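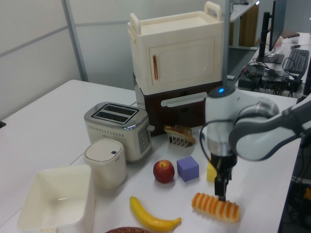 Is the Curine bread box worth $289? For bread, I'd say no, and bread is the only thing it does.

The box keeps a loaf decent for 7 days, according to the leaflet. Mine got a supermarket sourdough to Thursday, when the crust gave up and the middle took on the feel of a bath sponge. My old paper bag manages about the same, and it came free with the bread.

It is a handsome thing, I'll admit. The lid shuts with a soft, expensive thud, and I opened it far more often than I was hungry. The vent has 2 settings, marked with a sun and a smaller sun. I never learned the difference.

Cleaning is a pain. Crumbs go under the slatted tray and the tray comes out only if you hold the box upside down - over the sink, ideally, which I worked out second.

If you want one anyway, wait for the November sale.

Perla Carrillo

Recent reviews
Prutasow butter dish
Farahani bread knife, six months on
Hurkuvard 700 toaster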